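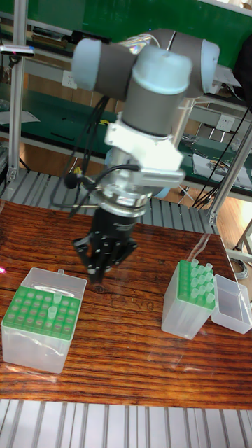
4. Descaling the Zimon water softener

4.1 Close the inlet valve. Note the meter reading; descaling is due every 1,000 litres.

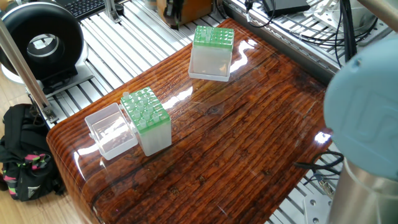 Favarton advises that in hard water areas the interval be cut to 350 litres.

4.2 Drain the tank and add the descaler. Leave for 7 minutes.
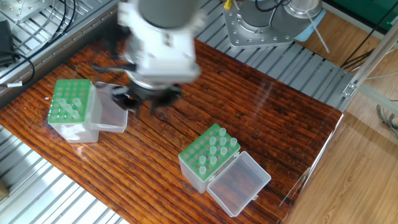 4.3 Rinse twice, then open the inlet valve slowly.

CAUTION: Do not use vinegar.

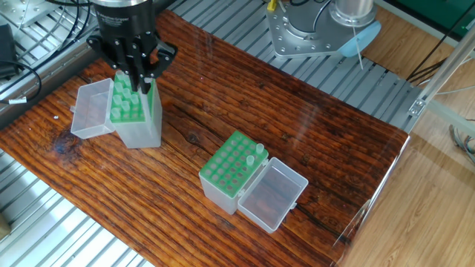

4.4 Reset the meter. Replace the cartridge at 3,000 litres.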